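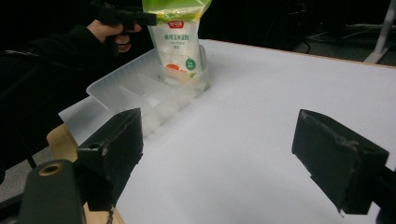
求助:阳台端馈天线,40米驻波低,20米降不下来

楼主 Prarkudness
发表于 2018年7月3日

各位老师好。我是泰国人,中文是在大学里学的,写得不对的地方请大家原谅。我住在公寓的九楼,只有一个朝东的阳台,不可以上楼顶。上个月我用一根半波端馈线,从阳台栏杆斜着拉到楼下停车棚的柱子,得到了物业的同意。变压器是自己绕的,比例49比1,磁环是FT240-43。

现在的情况是这样:40米波段驻波1.4,我很满意。20米波段最低的地方也有3,而且最低点不在波段里面,是在13.6兆附近。我把导线剪短了两次,40米的谐振点就跑到上面去了,20米还是没有进来。馈线是RG-58,长度8米,从变压器直接进屋,没有做扼流圈。

请问应该先改哪一个地方?我不想再剪线了,剪掉的线接回去很麻烦。

2楼 Zolik
先别剪了。端馈线在二次谐波上偏低是常见的,离变压器一两米的地方加一个小电感,可以把20米往上拉。网上很多成品也是这样做的。另外,没有扼流圈,馈线外皮就是你的地网,你测到的驻波里有一部分是馈线的。

3楼 Jillach
不同意楼上。小电感主要是修10米的,对20米作用不大,还多一个进水的地方。先加扼流圈再测一遍,数据不可靠的时候谈谐振没有意义。还有,变压器初级有没有并电容?

4楼 Prarkudness(楼主)
谢谢两位。初级并了100pF,是高压的瓷片电容。我用手抓馈线的时候,驻波表的数字会变,从3变到2.6,所以Jillach老师说的可能是对的。扼流圈我手里有一个FT240-31,应该绕几圈?放在变压器那一边,还是放在电台那一边?

5楼 Zolik
手一抓就变,那外皮上的电流不小。11到12圈,RG-58可以绕下。放电台那一边,让8米馈线继续当地网。如果放在变压器那边,你就必须另外接一根地线。

6楼 Sombatkul
插一句。我家也是高楼,扼流圈放在电台边,结果整根馈线在屋里辐射,一发射路由器就断网。后来我移到变压器下面,另外拉了一根2米的地线,挂在栏杆外面,安静多了。接收底噪也从S7降到S5。楼主住的是公寓,邻居多,我建议放外面。

7楼 Zolik
你那是馈线在屋里走得太长。楼主只有8米,进屋可能就两三米。2米的地线在40米波段太短,驻波会变坏的。

8楼 Sombatkul
变坏一点,天调能调。邻居来敲门,天调调不了。

9楼 Jillach
你们两个说的不是一个问题。可以两头都放,馈线中间留一段在外面。楼主先试便宜的办法。
另外问一下,栏杆是金属的吗?天线头一段离栏杆多远?如果贴着走,谐振点会往下掉,跟你的13.6很像。

10楼 Prarkudness(楼主)
栏杆是铁的。导线的前面大概有一米多是沿着栏杆走的,距离只有一个拳头。我没有想到这个原因,以为有绝缘皮就没有关系。周末我用一根玻璃钢鱼竿把它撑出去。

11楼 Jintana Saithong
我也在曼谷,跟楼主见过面。提醒两件事。第一,现在是雨季,变压器的盒子要在底下开一个小孔,全部密封反而里面会积水。第二,功率不要开大。端馈的一端电压很高,阳台上人的手可以碰到,晾衣服的时候很危险。我自己在阳台上从来不超过45瓦。

12楼 Zolik
同意第二点。第一点我有保留意见,我的盒子全部用胶封死,用了三年,里面是干的。

13楼 Jintana Saithong
你那里的湿度和我们这里不一样 :)

14楼 Prarkudness(楼主)
向大家报告结果。鱼竿伸出去以后,20米的最低点到了13.95,驻波2.1。然后在电台这边加了扼流圈,12圈,再测是1.7,最低点14.05。用手抓馈线,数字几乎不变。40米的谐振点高了一点,驻波是1.6,我可以接受。
昨天晚上在20米用FT8抄收到34个台,最远的是芬兰。路由器没有断网,不过电脑音箱有一点“嗡嗡”的声音。Sombatkul老师的办法我下个星期也试一下,地线已经剪好了。

15楼 Jillach
音箱的线上套一个磁环再说,先别动天线。

16楼 Sombatkul
试了记得回来写数据,两种放法都写上,不然Zolik不服。

17楼 Zolik
我等着看。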